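Comparing Hands and Grippers: Your Questions
Posted in October by the Hellama bench blog

I've been trying out two setups for small packing jobs, the Ikier five-week loaner hands and a plain two-finger gripper from Diekmann, and the same questions keep landing in my inbox.

Which one should I try first?

The simple one! Two fingers, one motor, not much to tune — you'll have it running before lunch.
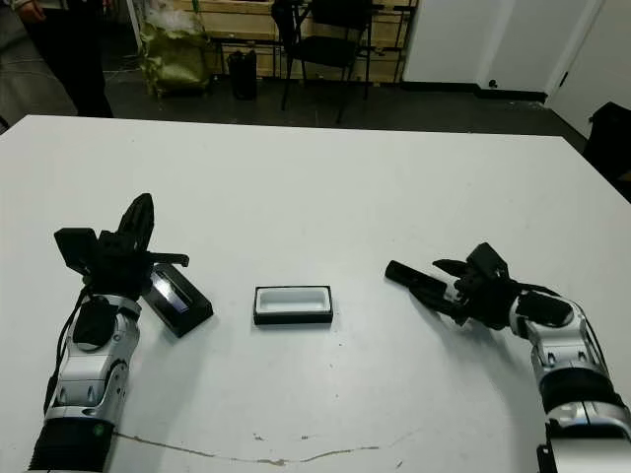 My own rule for test objects is to start with stuff that's cheap and a bit annoying to hold. Boxes are great for that. A small one with a black rim and a white tray inside sits flat between the two hands, and it's harder than it looks, because the walls give a fingertip so little to push on. I run every object 40 times per hand before I write anything down.

How do you score a try?

I keep it dull. It counts if the object ends up where I wanted it and I didn't touch anything. The hands got 78 percent on my last round of boxes, and I was pretty happy with that. 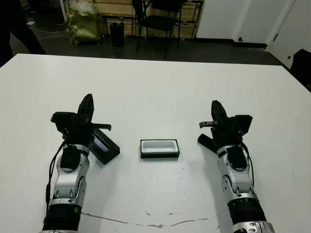
Do I need a special controller for two arms?

Any controller that keeps both arms on one clock will do. I use the Cenduvness one and set it to the slow profile for the first day.

Where do you put the cameras?

I like one up high and one at the wrist. The high one is good for planning, but it loses small parts behind the fingers all the time, so I lean on the wrist view for the last bit of the reach

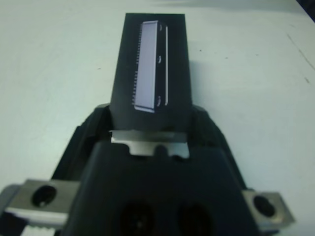
and switch back to the high view once the grip is closed. The switch costs me 14 lines of code and it's worth every one of them.

Contact: use the form | © Hellama | Back to top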